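Home | About Us | Services | Contact

About Lightfoot
4th January
By Jamie Pilkington

Most crisis firms will tell you a scandal can be managed. We have our doubts. Lightfoot advises private schools and small colleges on what to say when something has gone wrong, and often our advice is to say less and fix more.
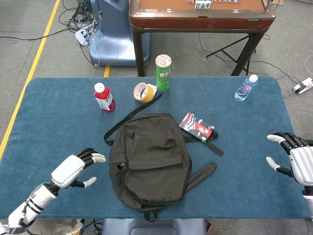 We don't sell reputation scores, and we have yet to see one that predicted anything. Nor do we write apologies for people who aren't sorry -- parents can tell. Our 12 advisers have worked in admissions, athletics and local news, and they will ask to see the records before they draft a word.

If you want a 40-page plan for the shelf, plenty of firms will sell you one. Ask them who has used it.

Print this page | E-mail this page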